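Nista Service Desk
Ticket 2918: Two-arm table-clearing cell, fruit transfer task not accepted
Product: Lora tabletop cell, household chores package
Site: Gasirholm demonstration kitchen
Reported by: Site operations, Gasirholm
Assigned to: Applications Support, Thepsuriya office
Priority: Normal
Status: Closed with conditions
Opened: 16 August 2018

Summary of request

The site reports that the Lora cell does not complete the fruit transfer task at the rate set out in the acceptance plan. The task requires the cell to pick up a bunch of grapes from the tabletop, place it on a plate, and leave both the fruit and the plate in a condition suitable for a guest. The site asks whether the shortfall is caused by a fault in the equipment, by the configuration, or by the task being beyond what the package can do at present. The site also asks for a written position that may be shared with its management, who are deciding whether the cell can take over plate preparation from kitchen staff.

Initial information from site

The cell passed its mechanical checks. Both arms home correctly and no joint errors have been recorded. Rigid items are handled without difficulty. Cups, jar lids and wrapped bars were moved to their targets on every run in the last review period. Failures are limited to soft or irregular food, and grapes account for most of them.

The site describes three kinds of failure. In the first, the gripper closes on one or two grapes at the edge of the bunch and the stem gives way during the lift. In the second, the bunch is lifted but turns in the fingers and is released across the rim of the plate. In the third, the arm stops above the bunch and requests operator help. The third kind is safe but is counted as a failure under the plan.

Support response, first entry

The run logs were received and reviewed. The archive holds 1,810 attempts at the fruit transfer task across all software versions installed at the site. Attempts made before the January update were set aside, as the grasp selection method was changed at that time and the earlier results are not comparable.

Support asked the site to confirm the following before further work was done:

Gripper finger pads are the flat type supplied with the package.
Wrist cameras have been cleaned and recalibrated after the last pad change.
Plates in use match the plates registered in the object list.
Lighting over the cell has not been altered.

Site reply

Pads and calibration confirmed. Lighting unchanged. The site advised that the plain round plates in the object list had been replaced in daily use by plates with a wavy rim, to match the rest of the tableware. The new plates had not been registered.

Support response, second entry

The change of plate is relevant. The placement routine finds the center of the plate from its outer edge. An unregistered rim shape leads the routine to estimate the center with less confidence, and the release point may drift toward the edge. This is consistent with the second kind of failure. It does not account for the first.

The site was asked to register the new plate using the standard procedure and to repeat the task with the right arm assigned to the plate side and the left arm assigned to the fruit.

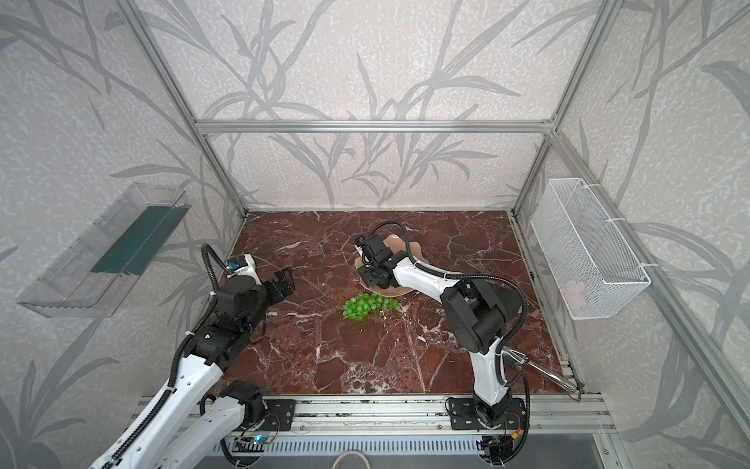 The division of work between the arms was chosen to keep their paths apart during the approach. Under the previous setting, either arm could be selected for either role, and the planner sometimes chose a path that required one arm to wait for the other. Waiting is not a fault, but it lengthens the cycle and increases the number of help requests that result from the time limit.

The site asked whether a kitchen tool could be used in place of the fingers, as a member of staff would normally use tongs for this work. Support advised that tool use is available in the package as a trial feature only. The arm can pick up and close a pair of tongs, but force at the tips cannot be measured directly, and results with soft fruit have been less consistent than with the fingers alone. The feature should not be used for acceptance.

Site reply

Plate registered. Roles assigned as requested. The site completed a further set of runs and reported that placement across the rim no longer occurred. Stem breakage continued, at a lower rate. Help requests were reduced but not eliminated.

Support response, third entry

The remaining failures were examined one at a time. In most of them, the selected grasp point lay on the outer part of the bunch, where the fruit is easiest to separate from the background. A person would reach for the stem or support the bunch from beneath. The current software has no reliable means of locating a stem that is hidden by fruit, and a two-finger gripper has limited ability to support a load of this kind from below.

The following settings were issued to the site:

Finger closing speed reduced to 15 percent.
Grasp point limited to the inner part of the detected outline.
Lift paused after initial contact, with a second camera check before the arm continues.
Maximum of 4 attempts per bunch before operator help is requested.

The site was advised that these settings increase cycle time. A trained employee will complete the same task in a small fraction of the time taken by the cell, and the settings do not change that comparison.

Site reply

Settings applied. The site confirmed a clear improvement and stated that the rate now meets the lower acceptance threshold. It does not meet the upper threshold, which was set for unattended operation. The site repeated its request for a written position.

Written position of Applications Support

1. No equipment fault was found. The arms, grippers and cameras are operating within specification.

2. The failures had two causes. One was an unregistered plate, now corrected. The other is a limit of the present software and gripper when handling clustered fruit.

3. The cell is suitable for moving rigid and packaged items in a household or light kitchen setting, with routine supervision.

4. The cell may be used for plate preparation with soft food where an employee is present and able to respond to help requests. It should not be scheduled for unattended use with such food.

5. The package should not be presented to management as a replacement for kitchen staff in this task. It may be presented as a means of studying which parts of the task can be assigned to a machine.

6. Any change to tableware should be registered in the object list before the item is placed in use.

Closure notes

The site accepted the position and agreed to close the ticket under the lower threshold. The request for an improved method of locating stems has been forwarded to the product group and is recorded there as a feature request. No delivery date has been given. The site may reopen this ticket if stem breakage returns to its earlier rate with the issued settings in place.

Cleaning instructions for the finger pads after contact with fruit were sent separately.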